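Ticket 463 – Tape grid on floor mat, lines lifting and drifting
Project: Odera floor game
Opened by: Rin Nagano
Status: Closed

Problem as reported
The blue tape on the big play floor won't stay put. Corners curl within a day of laying it, and one of the long cross lines had wandered far enough that the squares were visibly different sizes. Players place colored cubes by square, so a crooked line starts arguments. Good ones, but still!

Log

Entry 1
Pressed all the lifted ends back down with a roller. Looked great for an afternoon, then two ends were up again. Pressure alone won't fix it.

Entry 2
Wiped a test patch with a damp cloth and let it dry overnight. The cloth came away gray, so there was a lot more dust down there than I thought. New tape on the clean patch held beautifully – I tugged at it and had to work to get a fingernail under.

Entry 3
Pulled up the whole grid and cleaned the floor from wall to wall. Old tape left a faint stickiness in places. Warm water and a drop of dish soap took it off, no solvent needed.

Entry 4, January 28, 2020
Relaid everything. This was the fun part. I snapped a chalk line first, then laid each strip from one end to the other without stretching it. Stretching was my mistake last time: the tape slowly pulls back and drags its ends up with it. Spacing is 54 cm between lines, measured at both ends of every strip. Center line goes down first and starts right at the foot of the white pedestal, so every other line can be measured off it.

Put three cubes out afterward to see how the colors read against the floor. They pop!
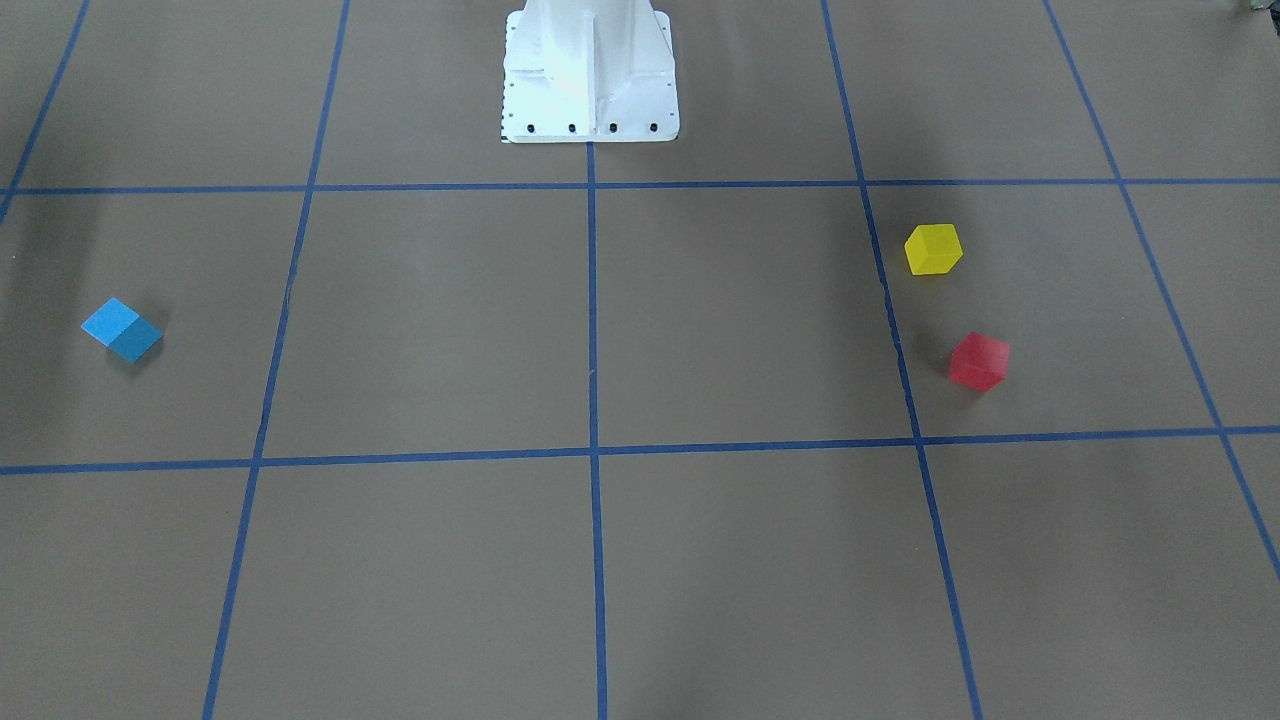
Relaid grid with the blue, yellow and red cubes out.

Entry 5
Checked again after a week of play. No curled ends, and both cross lines still measure true. One spot near a crossing has a small bubble, which I pricked with a pin and smoothed flat.

Resolution
Clean floor, unstretched tape, measure from the center line. Spare roll is on the Stullel shelf. Please reopen if an end comes up, and say which line – I'd love to know.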